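Skistthorpe Allotment and Garden Society
Minutes of the general meeting, Thu 9 November

The meeting opened at 7 p.m. in the upstairs room. The chair welcomed members from the Kella Road plots, who joined the society in May. Apologies were received and noted.

1. Minutes of the last meeting
Approved with one correction. Under "Water," the words "north standpipe" should read "south standpipe."

2. Matters arising
The gate lock has been replaced. Old keys no longer work and should be handed in at the shed. The broken pane in the shared greenhouse is still waiting for glass of the right thickness.

3. Water
The supply will be shut off for the winter once the first hard frost is forecast. Members asked for more notice than last year, when barrels were left half full. The secretary will send a message and put a sheet on the gate. Leaks at the two standpipes nearest the lane were discussed. A quote from Ferneck Plumbing was read out and accepted.

4. Plot rents
Rent for a full plot goes up from $50 to $57 next year. Half plots go up by the same proportion. One member asked whether rent could be paid in two parts. Agreed, with the second part due by the end of May.

5. Hand tools
Members discussed tools for people who find gripping difficult. Several said that long-handled weeders had helped them, but that most were too heavy to use for a whole morning. It was suggested that the shed stock lighter ones for loan.
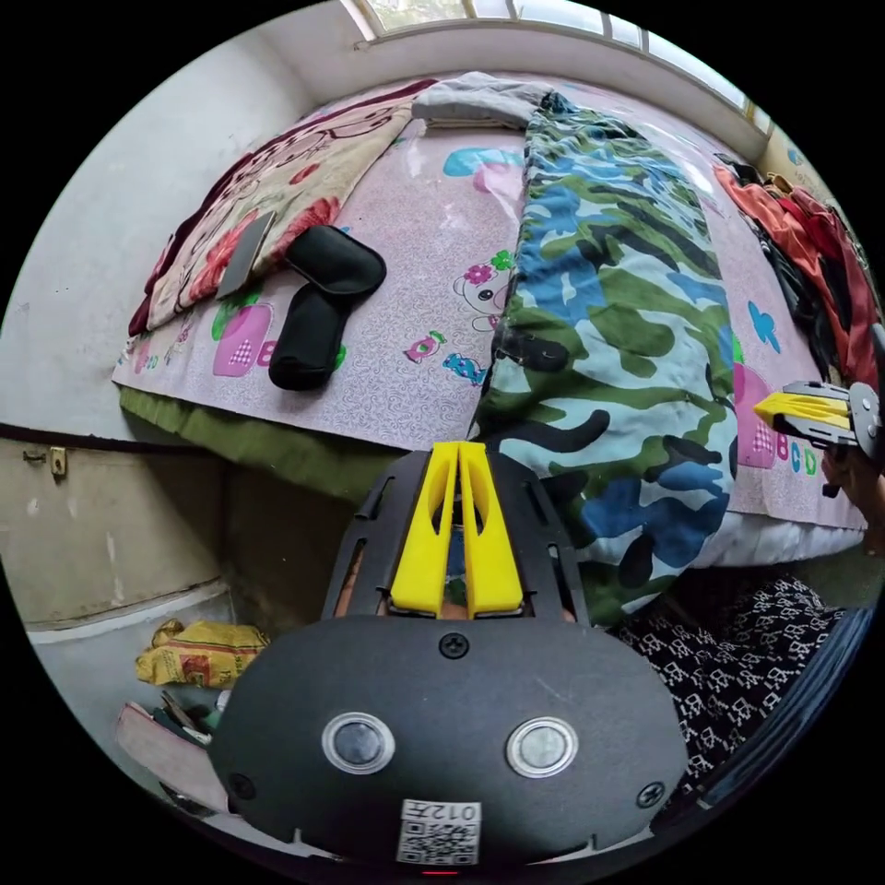
Hand-held grippers with yellow fingers.

Agreed to spend up to $50 on tools for the loan shelf. Members with suggestions should write them in the shed book. Borrowed tools are to be cleaned and returned the same day. The loan shelf is not for storing personal items, and anything left there without a name will be moved to the swap table.

6. Compost and manure
The Hassanpour stables can deliver again this winter. The load will be tipped by the lower gate, as the track past the greenhouse is too soft. Please leave that space clear of cars. The limit is 3 barrows per plot until everyone has had a turn.

7. Vacant plots
Two plots are vacant, both on the shady side. Agreed to offer one as two half plots, as most people on the waiting list have asked for something small. Brambles on the other will be cut back before it is offered.

8. Any other business
A member reported rats near the compost bays. No cooked food is to go in the bays. The spring seed order will close earlier than usual, and forms are in the shed.

The meeting closed at 8:25 p.m.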